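Home | Homes | Food | Gardens | Subscribe

Cups that stay where you put them

Houshang Sharifi has sold tableware in Hornley for most of his working life, and the piece customers ask him for least is the table mat. He thinks they are wrong. A hard white table is noisy, it shows every ring, and a light cup will slide across it at the first nudge of an elbow.

His shop, Ghaffari, stocks felt mats in 4 sizes. The smallest takes a single mug. The largest, called the Cudura, covers most of a small table and is sold for work as much as for meals – people put one down where they do their mending, their post or their repairs, and have a drink beside them.

Grey-beige is the colour that sells. A speckled felt hides crumbs and pencil marks, and rounded corners are less likely to curl than square ones. Sharifi suggests leaving a strip of bare table along one side for anything with wires or sharp edges, and keeping the felt for cups.

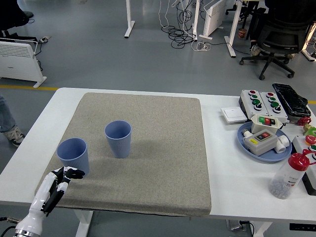

Choosing the cups

Pale blue plastic goes well with felt and weighs very little. Look for fluting on the lower part of the wall, which gives wet fingers something to hold, and a smooth band at the rim for drinking. Sharifi sold 359 plastic cups last year and 565 the year before that, when the campsite at Prarnosden was still open.

Two are enough for a worktable. Set them a little apart, one nearer than the other, so that reaching for the far one does not mean knocking the near one over.

Felt should be shaken outdoors and sponged with cool water. Dry it flat. Sharifi brings his own in from the line by November and uses the back of a chair after that.

Contact us | Terms | © Hornley Homes Magazine | Back to top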